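Progress report to the funder: Kistholm household tidying project
Second reporting period, to 25 Mar 2020

Status

Collection is running and is slightly behind the schedule we gave in November. The learning side has started on a first batch of examples. Spending is within the approved budget and no change to it is requested.

Work in the period

The aim of the project has not changed. We want a robot arm with a two-finger gripper to learn everyday tidying from examples given by a person guiding it, in rooms that look like the ones people live in. The first period went to a single bare test bench at Rudbridge. In this period we moved the work to furnished rooms and began recording at floor level, where most household clutter ends up.

We fitted out the rooms at the Whitfield site with ordinary furniture and left them furnished between sessions. Operators were asked to change the arrangement of loose items before each run and to leave the larger pieces where they stood. Each example starts with the gripper closed and clear of the floor, and ends when the operator releases the item and backs the arm away. Operators tag the example as complete, partial or failed before starting the next one. Partial and failed examples are kept, as agreed with you at the start.

We have now recorded in 12 room arrangements. The plan called for 30 by the end of the project, so the rate has to come up in the next period. Eight operators have been trained, which is enough for the present schedule. Training takes about half a day and is mostly practice with the hand controller.

Floor-level work

Floor-level pickups have been harder to record than bench pickups. The wrist camera sees the fingers and a fairly small patch of floor, so the operator has to learn to judge height from the fingers and their shadow. Small flat pieces are the slowest. Soft items such as slippers can be gripped in several ways, and we have asked operators to vary the grip so that the system does not learn only one. Low open shelving is included in the arrangements because items will later have to be put away there as well as picked up in front of it.
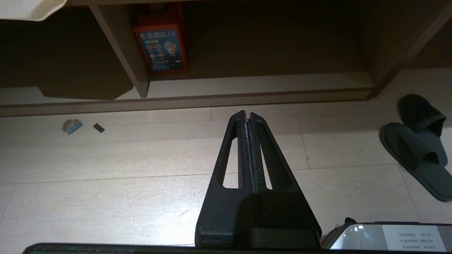
Problems and delays

1. Clock drift. The wrist camera and the arm controller were logging on separate clocks, and the two drifted apart over long sessions. We found this when the first batch was being prepared for training. In all, 39 examples could not be lined up and have been set aside. Both now take their time from one source and the fault has not come back.

2. Finger wear. Sliding contact with hard flooring wears the fingertips faster than bench work did. Jernico supplied a spare pair, and fingers are now inspected at the start of each session. We would like to hold a second spare pair and can cover it from the existing equipment line.

3. Uneven tagging. Operators did not agree on what counted as partial. We rewrote the guidance with a short set of worked cases and had the early examples tagged again by a second person. Agreement is better, though dropped items are still treated differently by different people.

First training results

A first model was trained on bench and floor examples together. It reaches toward the right item most of the time. Closing on flat items is poor, and it tends to stop too high above the floor. We think more examples of the last few centimetres of the approach will help and have changed the operator instructions to ask for a slower finish. We do not want to give a success rate until the test arrangements have been fixed and kept separate from the training ones.

Next period

Bring collection back to the planned rate by running two sessions a day at Whitfield.
Start recording put-away examples into low shelving.
Fix the set of test arrangements and report results against it.
Supply Kistholm with the revised data description, including the tagging guidance.

Decision requested

Please confirm whether the set-aside examples may be deleted or should be kept in storage until the end of the project. Storage costs are small either way.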